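El conducto

La secadora del 3.º B llevaba desde junio tardando dos ciclos en secar una toalla, y Hadi Chidiac, que cobraba por horas y desconfiaba de la gente que cobraba por trabajo hecho, llegó con el aspirador, las varillas y un termo.

—¿Cuándo lo limpiaron por última vez? —preguntó.

La señora Adomaitis miró al techo, como si la fecha estuviera apuntada allí.

—¿Eso se limpia?

Hadi apuntó en la hoja: «Nunca». Trabajaba para Stukness Conductos y Ventilación, una empresa cuyo lema, «Respire tranquilo», le parecía una amenaza. El impreso traía una casilla para el estado del conducto, con tres opciones: bueno, regular y urgente. Hadi marcaba siempre urgente. En 6 años no se había equivocado ni una vez.

Apartó la máquina, una Wendetti blanca que pesaba lo que un pariente político, y desencajó el tubo. Por la boca asomó una pelusa gris, compacta, con aspecto de llevar allí más tiempo que los inquilinos.

—Qué asco —dijo la señora Adomaitis, acercándose para verla mejor.

—Esto es lo normal.

—¿Y es peligroso?

—Muchísimo —dijo Hadi, y se sirvió un café del termo.

Metió la primera varilla, enroscó la segunda, puso el taladro a girar. El cepillo avanzó por la pared con un ruido de ratón optimista. A los dos metros se paró. Hadi empujó. El conducto empujó también.

—Hay un codo —anunció.

—¿Y eso qué significa?

—Que hay que entrar por el otro lado.

El otro lado, según el plano que Hadi se hizo en la cabeza y que no pensaba enseñar a nadie, pasaba por detrás del dormitorio. La señora Adomaitis fue delante para abrir camino, aunque el pasillo medía lo que medía y era difícil perderse.

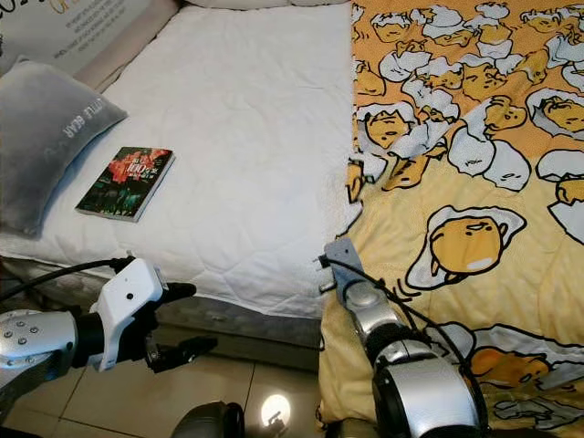

El dormitorio, con la cama a medio hacer y el libro todavía encima.

—Estaba leyendo —dijo ella, como quien presenta una coartada.

Hadi asintió. Golpeó la pared con los nudillos, primero arriba y después abajo, con cara de médico. Sonaba a hueco en todas partes, igual que el edificio entero. La constructora Kiltmont había levantado 56 viviendas en aquella calle con la filosofía de que un tabique es sobre todo una sugerencia.

—Aquí —dijo, señalando un punto elegido por instinto.

—¿Va a hacer un agujero?

—Una inspección.

—¿De qué tamaño?

Hadi separó las manos. Vio la cara de la señora Adomaitis y las juntó un poco.

—Antes voy a mirar desde la calle —concedió.

Bajó al patio con la escalera. La rejilla de salida estaba donde tenía que estar, y detrás de la rejilla había un nido. Un nido bien hecho, con ramitas, un trozo de cordel y una base mullida de pelusa gris en la que reconoció el estilo de la casa. No tenía huevos. Tenía, eso sí, una pinza de la ropa.

Lo sacó con las dos manos y lo subió por la escalera interior, saludando a los vecinos con la barbilla.

—¿Eso estaba en mi secadora?

—En el extremo.

—¿Y los pájaros?

—Mudados. Con este calor, no me extraña.

La señora Adomaitis contempló el nido un buen rato y luego recuperó la pinza.

—Es mía —dijo.

Hadi volvió a pasar el cepillo, que esta vez salió al otro lado sin discutir. Llenó más de una bolsa, encajó el tubo y puso la Wendetti en marcha con una toalla húmeda. Se sentaron a esperar en la cocina. Al cabo de un solo ciclo la toalla salió seca, tiesa y con un olor vago a corral.

—¿Qué le debo?

Hadi miró el reloj, miró el termo, que aún iba por la mitad, y se sirvió otro café.

—Todavía no he terminado el informe —dijo.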